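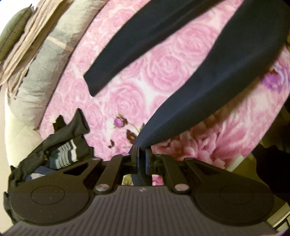
Lab notebook, 21 July 2021

Notes from the visit to Siddiqui, written up the same evening so I don't lose the order of things. Their morning session was on folding laundry on a bed, which is closer to our problem than the tabletop work we have been doing at Olix. The person running the tool had a dark navy garment laid out on a pink rose-patterned bedspread and pinched what looked like one leg between the two black fingers, with the other one splayed off in a V. A bundle of black clothes with striped socks tucked in it lay on the bed too, near the pillows. We always clear everything off first. I would like to try leaving the extra stuff in.

Visitors were split into groups of 16. I was in the second group. Safety talk, sign-in sheet, then straight through to the demo room. They did not want anyone leaning on the bed, fair enough, so we stood along the wall and watched the live view on a monitor. The view is very wide and curves a lot at the edges. Took me a while to judge distance from it. The operator said you stop noticing after a day or so.

Hand-held session first. The operator does the task by hand with the gripper, start to finish, then resets and does it again. They had 235 demonstrations of trouser folding saved as of this morning and want more before they retrain. Each one is checked by a second person before it goes in. I asked what gets thrown out. Mostly dropped grasps and runs where the operator's free hand wanders into view. They keep the slow ones, which we have not been doing.

Tried the tool myself for a few minutes. Notes:

Heavier at the front than ours. Wrist got tired.
Thin cloth is fine. A thick waistband wants a wider opening than I expected, and I missed it the first time.
Easy to grab the bedspread along with the garment if you come in too steep. Coming in low from the side worked better.
Turning the wrist the full 180 degrees for the flip is awkward. Their operator lets go and regrasps. Copy this.

After lunch, the arm. They ran the Wutance policy on a short-sleeved shirt and then on trousers. Shirt went through on the first try. Trousers needed 2 tries: the first time it picked up one leg, folded it over, and then went back for the same leg again. They stopped it by hand and reset. Second try was okay, the fold a bit crooked. Their guess is that dark cloth on dark cloth is the trouble, the legs merge once one is on top of the other. I think there may also be a timing problem, the arm seemed to be acting on an old view. Did not press it.

Somebody in the group asked about towels. Not started.

The last half hour was Fonduma, their labeling software. Useful parts for us: it shows the grasp opening as a line under the video, and you can trim the start and end of a run without making a new copy. Export format is close to ours but the time stamps are in a different unit. Will need a converter. They are sending a test file.

To do:

Ask for the grasp opening range in writing, I only have what I was told.
Put patterned bedding on the test bed. We have only ever used plain gray.
Leave other clothes on the bed for a batch of runs and compare.
Stop deleting slow runs.
Look at old-view delay on our own arm, see if the double fold shows up.

Their next open day is in September. They said we can bring our own garments. Put me down for it, and one more place if anybody on the arm side wants to come. Parking is behind the building, the front lot is for deliveries only.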